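Workshop notebook, Joltbridge Depot collection
January, 8:40 a.m. start

Ticket cabinet from Roltwood station, continued

Cabinet is still on the trestles, back panel off. Humidity in the room 48 percent at start, same as the last entry. Shellac on the outside is sound except at the lower left stile, where the old water line runs. Left alone for now.

Inside: 138 ticket slots in the original layout, numbered in white paint, left to right from the top. Numbers are legible in the top four rows and faint below that. The lower rows were overpainted at some point with a thicker white, and the second painter used a different 4 (closed top). Both hands to be recorded before any cleaning. Raking light from the left works best; from the right the slot dividers throw a shadow over the numbers.

Cleaning test on slot 16, chosen because the soot is even there and the paint is well stuck. Dry brush first, then smoke sponge, then damp swab with deionized water, one pass. Brush removed loose dust only. Sponge removed most of the soot. Swab picked up a slight yellow, probably shellac residue, no white. Stopped there. Sponge only for the rest until Marlene has looked at the swab.

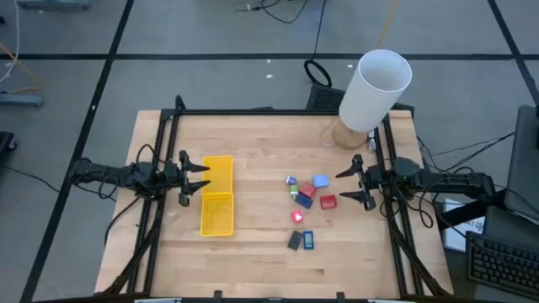
Hardware

Six spring clips missing, two cracked. The surviving clips are thin brass, work-hardened at the bend. Camenzind can supply strip in the right gauge but only in full coils, and we need less than a yard. Check the offcut drawer before ordering. Replacements to be stamped on the back face with the year so they can't be mistaken for originals.

Lock: lever type, no key. Screws are slotted, one chewed, all four turned freely after a drop of light oil and a 20 minute wait. Case opened. Two levers, one spring broken at the root. Old grease is brown and waxy. Cleaned with mineral spirits on a swab, dried, left open in tray C. Do not refit before the key blank is cut, otherwise it has to come out again.

Hinges: upper one original, lower one replaced, different pin diameter. The door drops 3/32 at the free edge. The original screw holes for the lower hinge are still there under filler. Question of whether to go back to them is open. I would leave the later hinge and shim it. It was in use at the station for decades and is part of the record.

Tickets found behind the back panel

Loose stock had slipped behind the slots. Card, Edmondson size, mostly Roltwood to Joltbridge singles, a few returns. The highest serial is just under 3,000, which fits the last series in the agent's ledger. Three are dated by the press; the rest were never issued. Surface dust only, no mold seen under the loupe. Rodent damage on two corners.

Tickets are interleaved with unbuffered tissue and boxed flat in serial order. Box labeled with the cabinet's accession number plus suffix T. Marlene Kleinschmidt wants the issued ones photographed front and back before they go to the store.
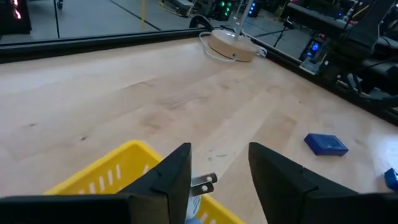
Fig. 2. Gripper fingers open over wooden tabletop, yellow basket behind left finger.

Adhesive trial for the split divider

Divider between rows 5 and 6 has a split along the grain, full depth, closes by hand pressure. Tried two adhesives on scrap pine of the same thickness:

Hide glue, warm. Good grab, slight squeeze-out, cleans off with a damp swab. Joint closed fully.

Kurkari fish glue, cold. Longer open time, easier to place in a tight space. Joint closed fully, a bit darker at the line.

Both clamped with padded cauls, to stay on overnight. Break test next session, then decide. Leaning toward the fish glue on access alone, as there is no room for a warm brush behind row 5.

To do
Photograph both styles of numerals, all rows
Ask Camenzind for a smaller length of brass strip
Key blank for the lock, measure pin first
Shim stock for lower hinge, cherry if there is any
Check ledger for the last issued serial
New smoke sponges, down to one

Humidity at close 47 percent. Cabinet covered with Tyvek, back panel on rack 2, label facing out.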